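红盖小瓶饮料开封后能放多久?纸杯要不要每天换?

Hauwa Jibrin 发表于 2020年5月

大家好,我又来问生活小白问题啦。我们在 Daltby 这边合用一间屋子,大白桌子上常年摆着两种颜色的纸杯,灰的和黄绿的,再加上这种红盖子的透明塑料瓶。四月起我就想定个规矩:灰杯放要收走的东西,黄绿杯留着喝水。结果坚持了没几天就乱套了,小瓶子到处跑,谁的是谁的完全分不清!

桌上的杯子和瓶子长这样:
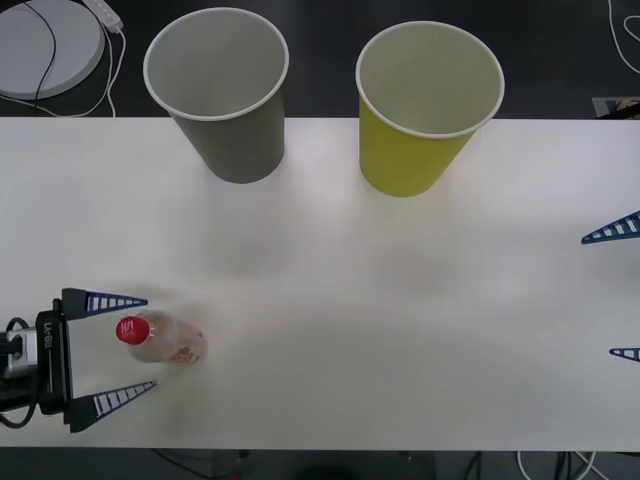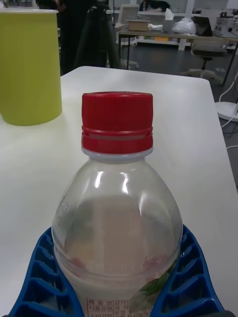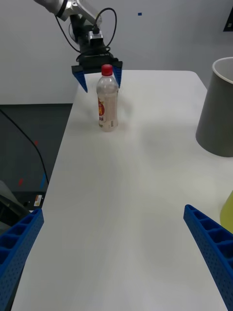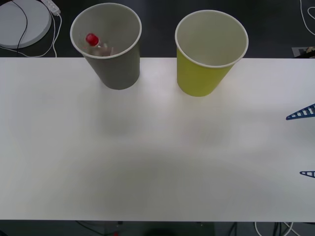 Ese Haruna 觉得灰杯子根本不该拿来装瓶子,纸杯口软,瓶子斜着一插,重心全跑到上半截去了,胳膊肘一碰就倒。我想听听你们怎么弄,主要是两件事:喝剩的瓶子该怎么放,纸杯到底能用几次?预算不多,别推荐我买一大堆收纳盒哈。

Onyeka

先说瓶子吧。开过的一律拧紧盖子立着放,横着放万一没拧到位,漏一桌子,黏糊糊的特别难擦(我擦过,真的想哭)。室温下别放过夜,喝不完就进冰箱,第二天喝掉。具体能放几天看瓶身标签,外文看不懂就拿手机翻译软件扫一下,保存方法一般都会写的。

分不清谁的就更简单了,拿支油性笔在盖子顶上写个字。别写瓶身,瓶身一出水珠字就花了。我们家四口人就这么过的,一年365天没拿错过几回~

纸杯我的习惯是只装白开水的话当天可以一直用,晚上扔。装过甜的、带奶的,喝完就扔,别舍不得。还有,杯子别贴着桌子边摆,往里挪一个手掌的距离,会好很多。

wultero_88

买个马克杯完事。

Katance小厨房

楼上说得对但是太短了哈哈。我补充一点账:我这边一包纸杯100只,卖18块,听着便宜吧?可是一屋子人天天用,几包很快就没了,还得有人记着去买。我后来给每人配了个带把的杯子,纸杯只留给客人。

至于用颜色分工,我觉得想法挺好的,就是光靠记不行,得在杯子外面写上字,"收"和"喝",大大的。要收走的空瓶嘛,别用纸杯装了,找个鞋盒,或者快递纸箱裁矮一点,往桌子底下一放,不花钱又稳当。空瓶先涮一下再丢进去,夏天不涮的话小飞虫来得可快了!

Hauwa Jibrin

谢谢大家!盖子写字这个我今晚就去弄,鞋盒家里也有现成的。马克杯等发了工资再说……另外想追问一句,油性笔写在红盖子上看得清吗?黑色会不会太暗?

Onyeka

黑色可以的,要是嫌暗就剪一小条白胶布贴上再写。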